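Teaching the arm to handle processors
From the Skokora workshop, March

The refurbishing bench at Skokora has spent most of the winter on one job: getting a robot arm to take a processor out of a desktop computer and put one back in. We said in the last newsletter that we would report on how the teaching is done, and several readers wrote in to ask the same thing.

The short answer is that a person does the job first, through the arm, many times over. The operator sits at the next desk with a hand controller and drives the arm from there. Every movement is recorded along with the pictures from the cameras, one at the wrist and one fixed beside the bench. Later the recordings go to Cherkaoui, our partner on the software side, and they train the model that is supposed to do the work alone.

We picked the processor swap on purpose. Memory and drives are forgiving. A processor is not – it has to go down flat and square, and the contacts in this type of socket are fine gold pins that bend if you brush them. The old paste on the lid also makes the part slippery in a way that is hard to feel through a controller. Our operators now grip by the edges, with the pads on opposite sides of the chip, the same way you would with your fingers.
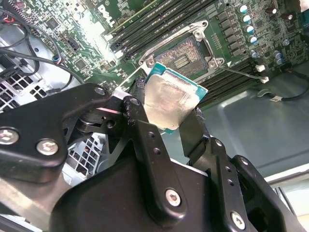 How a session runs

A session starts with the computer on its side on the slotted table, side panel off. The operator lines the arm up over the socket and checks both camera views before recording starts. Then comes the approach, the grip, the move and the release, all in one take. We do not stitch takes together. If the operator drops the chip or has to back off and start over, the take is kept and tagged as a retry. Cherkaoui asked for this after the first batch, which had only clean runs in it. The model trained on that batch did fine until something went slightly wrong, and then it had no idea what to do.

Takes are limited to 6 minutes. Most operators need far less than that once they have a week behind them, but placing the part is slow work for anyone. The usual trouble is depth. From the wrist camera the fingers hide part of the chip at the moment you most want to see it, and new operators tend to come down too fast or stop too high.

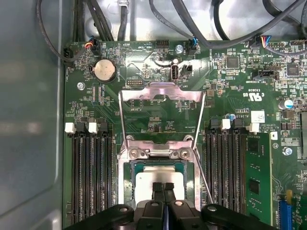 What helped most was a rule that came out of the Idusberg site, where the same setup has been running since last fall. Operators there stop moving sideways once the chip is over the socket. From that point only up and down is allowed, plus a small turn of the wrist. If the chip is off to one side, they lift clear and line up again. It adds a few seconds and the takes are much more alike, so the model has less to sort out.

The total now stands at 2954 recorded takes, retries included. The first plan called for 2000, and we went past that in January. Pelent, who supply the hand controllers, have also sent a revised grip with a softer trigger. The old one was either open or shut as far as most hands could tell. With the new one an operator can close the fingers slowly and stop.
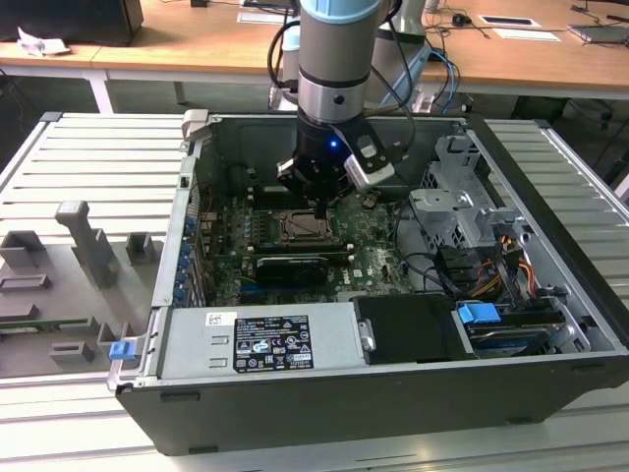

What comes next

In April the arm gets its first full test without an operator, 100 swaps in a row on machines that are going for parts anyway. A person will stand at the stop button the whole time. We will print the result in the next issue, good or bad.

We are also looking for two more operators for the afternoon shift. You do not need to know anything about robots. Experience building or repairing computers is useful, and so is patience. Training takes one week and is paid. Ask at the front desk or leave a note in the bench mailbox.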